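Firkik's second record came out in September and I've only now had a proper go at it. It's called Zindura, six songs, and the tape run was 400 copies. Mine is number 11.

Damián Barrera sings lower than he did on the first one and it suits him. "Figueroa" is the best track, mostly bass and one organ note. 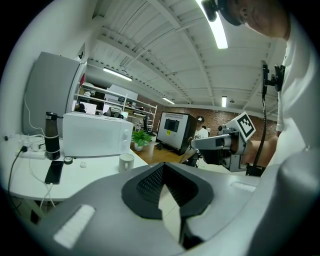

Microwave, tumbler, phone, November 2018.

Side two is weaker. "3038" goes on too long and the drums are buried. I'd still put it ahead of anything else Trendo have released this year. They're playing here in the spring and I've bought a ticket.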